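Bench notes: four weeks with the Wevico tabletop arm kit
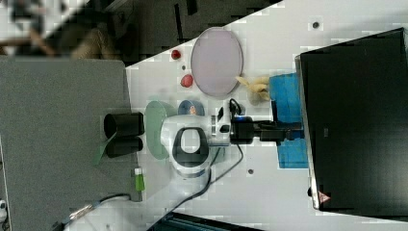 We've had the Wevico kit on loan since March, and I have to say I've been staying late for it. It comes as one arm, one gripper, a power supply, a tub of practice objects and a login for Resetti, the software that records your demonstrations and trains from them. Setup took me 52 minutes from opening the carton to the first move, and a good part of that was hunting for the right hex key (it's taped inside the lid, by the way – look there first!).

What I like most is how forgiving it feels. You guide the arm through a pick by hand, save it, shuffle things on the table and do it again. Resetti asks for at least 30 demonstrations per task before it will train, and I'd go higher. At 30, our plate-to-plate task was hit or miss. At 74 it was placing plastic fruit well enough that people wandered over from the other benches to watch, and a couple of them had to be talked into going home.

Cloth is still hard. Folding a small towel in half worked now and then, mostly when the towel started out nearly flat, and round things that roll gave us trouble until we slowed the approach speed down to the second-lowest setting. Cups were fine standing up and a bit of a gamble lying down.

A few gripes. The cable is short for a deep table, so plan where your power strip goes. The manual skips calibration after a restart, and you do need to calibrate after a restart. Also, Resetti saves everything under the time of day unless you rename it, and I now have a folder of 13 sessions I can't tell apart.

Harju, who distribute the kit, will lend it to clubs and schools for a month at a time. The next version, code-named Drarkedau, is supposed to add a second arm, and I've already put our name down. Ours goes back at the end of the month, so if you'd like a turn before then, the sign-up sheet is on the workshop door. Bring your own objects – small and light is best.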